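Two arms on the packing line

I have worked at Flusteck for long enough to have packed by hand, packed with the old tape machine, and now packed next to a robot. People keep asking me what it's like, so I'm writing it down once.

We have 2 arms on the line. They do the picking that used to wreck our wrists. Before they came, a shift meant 129 trays each, and Bronisława had a brace on one arm most of the winter. She doesn't wear it now. She also doesn't pack much now. She clears jams, resets the gripper and fills in the stop log, and she had to ask twice before her pay grade was changed to match.

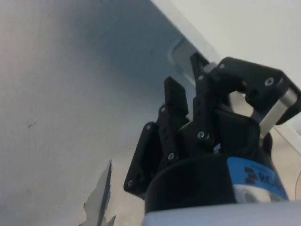 Pleltau, January

The gripper has three fingers, black, with small silver screws at the joints. You learn those fingers fast. Torn paper and bits of packaging are the main thing I look for when I walk up to a cell – a scrap in the wrong spot can cost us ten minutes.

Dougal on nights liked the old way better. He could talk to the person across from him, and he misses that. I do too, some days. There were 70 of us on the floor and there are still 70 on the books, but a lot of hours have moved over to maintenance and checking, and the training for those jobs fills up early. Angus got in on the first round. I'm on the list for the next one.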